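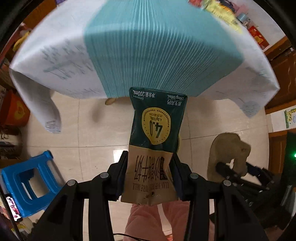 Nustine Packaging Study
Workshop notebook, domestic series
Thursday, July. Entry by Wojciech Urbańczyk

Purpose of session

To sort used food and drink packaging from the large cloth-covered table, to assign each article to a material class under the current Nustine sheet, and to note where the sheet fails to give a clear answer. The session follows on from the kitchen counter series. The table was treated as found. No article was washed or flattened in advance by the study.

Items are entered in the Skatix ledger under the usual short names. The first free line at the start of the session was 2,174.

Conditions

Start at 9:30. The room was used as it is normally furnished, with the brown wooden cabinet left where it stands against the wall and the cloth left on the table. I had proposed removing the cloth and was overruled at the planning stage, on the ground that households do not clear a table in order to clear it. I now agree. The cloth does affect the work, however, and the point is taken up below.

The floor is large cream glossy tile. Any article placed on the floor pending classification is to go into a tray first. This was agreed in the counter series and has not been consistently followed, by me included.

Article 1, milk carton

Beverage carton, 200 mL, pure milk. Dark green above, kraft brown below. The front carries a calcium claim of 130 mg/100mL and a round yellow badge with 4.0g/100mL. Crumpled, with one end squashed and folded. There is a small dark spot in the brown panel near the squashed end, which may be a hole. The sheet asks for "opening type," and I have left that field blank pending a proper look at the bench.

Class: composite carton, by type of article. The brown finish looks like plain kraft, and two of the trainees on the counter series placed a similar carton with the paper for that reason. The sheet should say in one line that surface color is not evidence of material. At present it says so only in the annex, and the annex is not carried into the room.

Handling: carton to be held upside down over the tray until dripping has stopped or for 30 seconds, whichever is longer. The wording in the previous revision ("drain thoroughly") is withdrawn. It produced a different result with every person who applied it.

Crushed cartons are a standing difficulty. A flat carton stacks, a whole carton stands, and one that has been squeezed in the middle does neither and rolls off the pile. For the bench count we agreed that such cartons are to go in a separate shallow tray and are not to be opened out by hand. Opening out takes time, spills what is left inside, and alters the fold condition we are meant to be recording.

The printed text is to be transcribed as it stands on the pack. Where the pack is in Chinese and no reader is present, enter the volume, any legible figures and the colors, and mark the line for later reading. Do not guess at the product from the colors. The counter series contains at least one line entered as tea on the strength of a green label, and the correction took longer than the original entry.

Remarks on the cloth

The cloth is white with a broad teal-blue band across the center and faint blue patterns toward the sides. It hangs over the edge in folds. Two consequences for the method.

First, contrast. Pale and transparent pieces are easily passed over on a pale patterned surface. Caps, straw wrappers and strips torn from film are the usual losses. The table should be gone over a second time by a different person, starting at the opposite end, and anything recovered on that second pass is to be entered with the letter R. I should like to have the R figures separately for this table and for the bare counter.

Second, the overhang. Articles set near the edge sit partly on the curve and may slide. Sorting is therefore to be done toward the middle of the table, and the trays are to stand on a chair beside it and not on the hanging part of the cloth. Please do not pin the cloth. It belongs to the room.

Articles 2 to 5

These were considered together, as they illustrate most of the outstanding questions on flexible packaging and on board.

Article 2, yellow bag. Glossy pale-yellow plastic, label in orange above bright green, with a wrinkled clear and silvery portion along the top. Provisional class: flexible plastic, mixed. A silvery appearance is not sufficient to enter "metallized," and the laminate field stays open until the strip has been through the bench test. The ledger accepts a blank in this field, despite the warning it displays.

Article 3, orange-yellow parcel. Padded plastic, creased and shiny, long folded flap along one edge. Contents not established at the table. The sheet makes no provision for an article that may still be in use, and under the strict wording it would be sorted as waste along with everything else. Proposed rule: anything padded, full or sealed is set aside as "not packaging waste, pending" and shown to the household before it is touched further. Until the rule is adopted, set it aside anyway.

Article 4, red-and-white carton. Opened and flattened, lying in an irregular V, with torn-looking flaps at one side. Class: paperboard. Condition: flattened, not folded. A flattened box takes up more table than it did when whole, and it hides small articles. Lift it first, look beneath it, then proceed.

Article 5, paper cup. White, rim bent. Class: paper cup, coated or uncoated to be determined. The rim condition is to be entered as "deformed." The previous vocabulary offered "crushed" and "damaged" as well, with no stated distinction between the three, and Skatix has been amended to leave one term only.

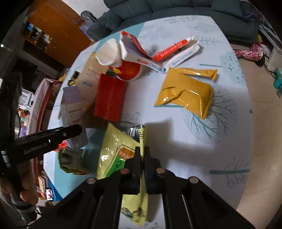 Order of work, as revised

1. Walk the table once without touching anything. Note what is likely to be still in use.
2. Remove flattened board and look beneath it.
3. Remove cups and cartons, draining as stated under Article 1.
4. Remove film and bags. Hold a bag by its side fold where possible. The corners tear and the torn piece is then lost on the cloth.
5. Set aside padded, full or sealed articles.
6. Second pass from the opposite end, by a second person.
7. Enter all lines before the trays leave the room.

Step 7 was formerly carried out at the Wieczorek bench. Entering in the room is slower and the chair is poor, but the trays were twice confused on the way down the corridor and the lines for that day had to be struck.

Weighing

All trays to be weighed on the Casar scale, tare recorded each time. The scale reads erratically when set on a soft or uneven surface and must not be placed on the cloth. Use the floor tile, away from the grout lines, and check with the 50 g weight before the first tray and after the last. If the two checks disagree, weigh everything again.

Cartons are weighed as drained. No allowance is to be made for residue. Whether the residue ought to be reported separately was discussed at some length and deferred.

Open points

Opening type, Article 1. WU to examine.

Silvery strip, Article 2. Bench test, next available slot. If the bag proves to be of two different films joined together, the sheet requires a class of its own for this, and the bag lines from the counter series will have to be reread.

Coating of cups. The scratch method was tried in the counter series and I am not satisfied with it. Colleagues who have a better one are asked to write it on the facing page and sign it.

Chinese-language packs. A reader is needed for the marked lines. Copies of the transcriptions are in the blue folder, second shelf, in ledger order. Please return them in ledger order.

Tray labels. The adhesive labels leave a residue that adds to the tare. Use the tie-on kind. The remaining adhesive stock may be used for shelves.

Next session to use the same room and the same cloth, with the revised order of work throughout. The short form of the sheet, with the line on surface color added, is to be printed on one side only and kept with the trays.

W.U.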